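Topic: Orange dipped handles – worth paying extra for?

clellow_shed
Posted 27th December
Somebody gave me a Jarkex catalog and I see they want 20 bucks more for tools in "high visibility orange." The claim is that you lose fewer of them. Has anyone here ever seen proof of this? Sounds to me like a way to charge for paint.

mudboots27
I've lost orange ones, green ones and plain ones. The orange trowel spent two winters in my compost pile. Color does nothing once a thing is buried.

harawira_hill
Disagree. Most of what I lose isn't buried, it's lying in grass. Orange shows up in grass. I wouldn't pay 20 for it though – a can of spray paint does the same job.

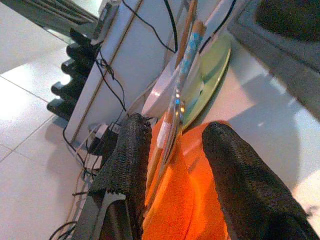

Orange next to plain wood. Easy to tell which one stands out.

mudboots27
Up close, sure. Try it from across the yard in November with maple leaves all over the ground. Orange is the worst color you could pick.

clellow_shed
That's my problem with the catalog too. It says they asked 3000 customers, but it doesn't say what they asked. "Do you like orange?" isn't a test.

zustau_fan
I bought the Zustau set, which is also orange, and I haven't lost one yet.

mudboots27
How long have you had it?

zustau_fan
2 months.

mudboots27
Come back after spring cleanup.

harawira_hill
Leaves are a fair point, I'll give you that. My yard is all pine so I never thought about it. Blue might be the better choice for you.

clellow_shed
Blue isn't in the catalog. I'm keeping my money and hanging a bucket by the gate.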